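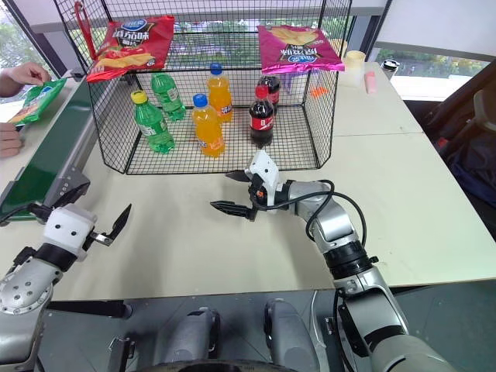
Drying and Storing Filament in a Home Workshop

Most stringing and popping at the nozzle comes from moisture in the filament. Check this before changing retraction settings. Extrude 100 mm into free air with the nozzle at printing temperature. A dry strand comes out smooth and even in diameter. A wet one hisses, and its surface is pitted.

Drying temperatures

PLA: 45 °C, overnight. Higher settings soften the outer windings and the spool can fuse.
TPU: 55 °C, overnight. Print straight from the dryer if the path allows it.

Set the temperature by a separate thermometer placed next to the spool. The dial on a food dehydrator is not reliable at the low end, and the Bevska unit in our shop overshoots for the first part of the cycle. Let it settle before loading.

Do not use a kitchen oven. The element cycles too widely for PLA.

Storage

A clear box with a gasketed lid works well. The Darkard stacking boxes hold four standard spools upright. Put loose silica gel in a perforated container at the bottom, and a small hygrometer on the inside wall where it can be read without opening the lid. Recharge the gel when the reading stays above 20 percent for a full day.

Vacuum bags are fine for spools that are rarely used. Fold a strip of card over any sharp edge on the spool flange, or the bag will leak.

Before putting a spool away

Pass the free end through the hole in the flange. Never let it go slack, as a loop that slips under another winding will jam partway through a later print.

Weigh the spool and write the figure on the flange in pencil. An Ellulel spool that reads 443 g, less the weight of the same empty spool, gives the filament left. Keep one empty of each brand for this.

Cut the first few inches off any spool that has been sitting in the extruder since the last job. PLA held under tension in the feed tube turns brittle there first.

Last updated 14 April 2020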